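Student Project Report
Module: Design Studies, second year
Project title: One Bag for Everything – a soft carrier for the Trelcombe study rooms
Submitted by: Group C
Status: final version (minus the appendix, coming separately)

1. What the project was

The brief was to take an ordinary object people carry every day and write a proper report on it. Use, shape, wear, what we would change. First idea was lunch boxes, another group had them already. Second idea was umbrellas, dropped after one meeting. So, bags. Specifically one bag, the dark teal fabric one, which we called the Costik in our notes because that was the name of the folder it got saved under and it stuck.

We wanted something soft. Hard cases are easy to write about, they have dimensions and they keep them. A soft bag is a different size depending on what's in it and how long it's been sitting there. That turned out to be most of the report.

Three questions we started with:

Does it stand up by itself when you put it down?
Can you get things in and out with one hand?
Where do the handles go when nobody is holding them?

The third one was added late, after the first round of testing. Should have been in from the start.

2. Background reading

Less than we planned. Most of what is in the library on bags is fashion history, nice pictures, not much on how a bag behaves on a table. We used the course handout on soft goods (the January one, not the older one, the seam diagrams are different) and a set of notes from last year's group, who did backpacks. Their group called their design the Valero. Their main finding was that people judge a bag by the zipper and forgive almost anything else. Ours didn't come out like that but our testers were different and it was a different kind of bag, so no real comparison.

Terms, so it's clear in the rest of the report:

Body – the main box of the bag, all panels together
Front panel – the side with the looped handle facing you
Mouth – the top opening
Drop – how far the handle hangs down from where it's attached
Slump – how much the top edge sinks after the bag is put down

Slump is our word. Mairéad Rafferty suggested "sag" but we already had it in all the tables.

3. The room

All the table work was done in one room at Trelcombe. White table, plain walls, even light. We had tried the common room first and gave up, too many people moving things, and the tables there have a lip round the edge that catches the bottom of a bag and makes it lean.

Light mattered more than expected. Dark teal goes nearly black in a dim room and then you can't see the seams at all, so the notes from the first evening are close to useless for section 5. We redid those in the morning. A pale room helps a lot, the color reads properly and the weave shows.

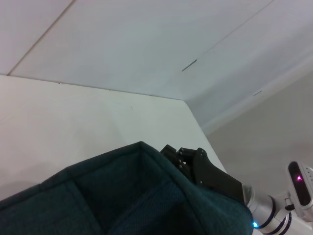

Up close the fabric has a fine weave and a slightly fuzzy surface, a bit like felt. Testers liked touching it. Several said it looked warm, which is an odd thing to say about a bag but it came up enough that we wrote it down. Downside is lint. Pale lint on dark teal shows from across the room. One tester had a white wool scarf and we spent a while with tape afterwards.

We argued over whether the fuzz is a finish or just what the cloth is like. Did not settle it. We didn't want to cut into the bag to find out, and the label was no help.

4. Method

Kept simple. Each tester got the bag, the table, and a set of items to pack. Items were the same every time: two notebooks, a pencil case, a sweater, a water bottle, a charger with its cable. Task one, pack it. Task two, put it down and walk away. Task three, come back, take out the charger, nothing else. Task four, pick the bag up and carry it to the door.

We ran 24 sessions in total. Should have been more, but two afternoons were lost to the room booking (see section 8). Each session got one sheet. Comments were written down as they were said, as near as possible, and sorted later. We ended up with 236 comments after taking out the ones that were just "ok" or "fine". Sorting them took longer than the testing, next time we would agree on the headings before starting and not after.

For slump we measured the top edge straight after putting the bag down and again later, with a ruler stood up on the table next to it. Not very scientific. The ruler was leaned on at least once.

5. Findings – shape

The bag stands. That was the first surprise, everyone in the group had bet on it falling over. It's roughly a box, like a small duffel, and the bottom edge sits on the table properly. The sides pucker a little but they don't collapse. We think it's the seams doing the work. They run along the edges and act like a kind of frame, so the panels can be soft and the box still stays a box. There's a vertical one where the front meets the side panel and you can feel it's stiffer than the cloth around it.

Packed badly it still stands. Bottle on one side, everything else on the other, it leans but stays up. With only the sweater in it the top edge sinks and the mouth half closes, worst result for slump. With the notebooks standing against the front panel there was hardly any slump at all. So the honest advice to a user is put something flat against the front. Several testers did this without being told.

Weight empty was 375 grams on the studio scale. The scale has been dropped, so treat it with care. Packed with the full set, we got 521 the first time and then realised the scale was still set to something else, so there isn't a packed weight in this report. Left the number in because it's in the tables and somebody will ask.

6. Findings – handles

Longest section of the notes by far. Roughly a third of all the comments mentioned the handles one way or another.

The handle is a loop in the same fabric and color as the body. It makes a wide curve and when you let go it drops down and lies flat on the front panel. Looks neat. Most people said so. The trouble starts when you want it back. Same color, same cloth, lying flat – in poor light you're feeling for it with your fingers. Testers either found it at once or patted the bag all over like looking for keys.

What people did instead of using the handle:

Grabbed the top edge. Very common. Works fine when the bag is light. The cloth folds up in your hand and you have hold of it.

Picked it up from below with both hands, like a cake. Less common, mostly when the bottle was in.

Took hold of one handle only and let the bag tip. Charger fell out twice.

Grabbing the top edge was interesting because the bag isn't really made for it, but everyone does it. If the hand is going there anyway then the top edge should be built for it. A second layer, or a strip of something firmer sewn in. This became our main recomendation. 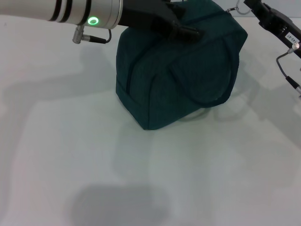 Mairéad Rafferty disagreed with that when the draft went round, and her comment is kept in full as agreed: I don't think you should stiffen the top. The reason you can get hold of it anywhere is that it's soft. Put a strip in and it becomes a rim, then you're hunting for the right place to hold like you already do with the handle. Change the handle color and leave the edge alone. Also you tested it on a table every time. On the floor you'd reach down and the handle is what you touch first. I would want that tried before anybody sews anything.

Fair point on the floor. We didn't test on the floor. It went into section 9.

On the strip we are split. Two of us still want it, one has gone over to the color idea. A cheap version of the color idea is just a contrasting thread along the loop, which could be done by hand in an evening. We bought the thread (a light gray) and ran out of time.

7. Findings – getting things out

Short section. Taking the charger out with one hand is possible when the bag is full and annoying when it isn't. Full, the sides hold each other up and the mouth stays open. Half full, the mouth closes round your wrist and you need the other hand to hold the edge back. Nearly every tester ended up holding the edge back. So again the top edge, it does everything.

Dark inside. Testers who took their time looked first, testers in a hurry just went in and pulled by feel. The cable made it worse, it wraps round the pencil case somehow every single time. A pocket would fix this. A pocket is what everyone suggests for every bag, but in this case we do think a small one on the inside, near the top, would earn its place.

8. Problems during the project

Room booking. We were booked under Chaimongkol, which is the name of the studio block and also the name of a seminar series, and the system gave our slot to the seminar. Twice. Moved everything to before 9 a.m. after that, which cost us testers.

The ruler, see above. The scale, see above.

Sheets 3 and 4 of the first batch have the tasks in the wrong order. We kept the comments and threw out the slump numbers for those.

No second bag. We had one and used it for everything, so by the end it had been packed and unpacked a lot and the cloth was softer than when we began. Later sessions probably show more slump for that reason alone. We can't separate the two.

9. What we would do next

Test on the floor, and on a chair, and hanging on a hook.
Sew the gray thread on the handle and repeat task four.
Try the strip in the top edge, but tacked in only, so it can come out again.
Borrow a bag in a lighter color, same shape, and see if people find the handle faster.
Agree on headings for comments first.

10. Who did what

Testing was shared. Tables and sorting mostly by the two of us who could make the mornings. Section 6 was written by all three, which is why it jumps about. Mairéad Rafferty read the draft and commented.

Appendix A (session sheets) is in the studio folder. Appendix B, the seam sketches, to be handed in on paper becuase the scanner cuts off the margins.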